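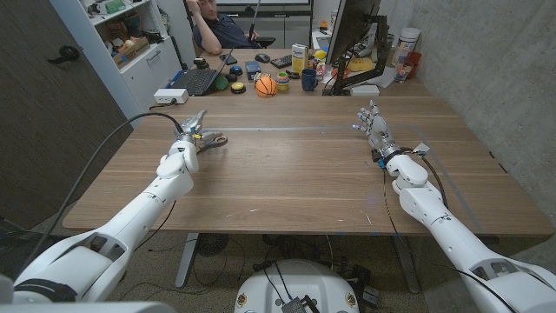 The shared desk has become a fixture of Canadian working life, and its condition merits closer attention. In July, the Endell centre in Brallham adopted a storage policy covering 10 workrooms. Under the policy, one desk in each room is kept for the task at hand, and a second, placed behind it, receives everything else: laptop, keyboard, mouse, power strip, balls and stacking toys.

The centre considers colour an aid to retrieval, as a bright orange ball is seldom misplaced. Cords remain the principal difficulty. Bakker, the Basdale furniture firm engaged for the refit, has recommended cable trays beneath both desks, at a cost of $600 per room.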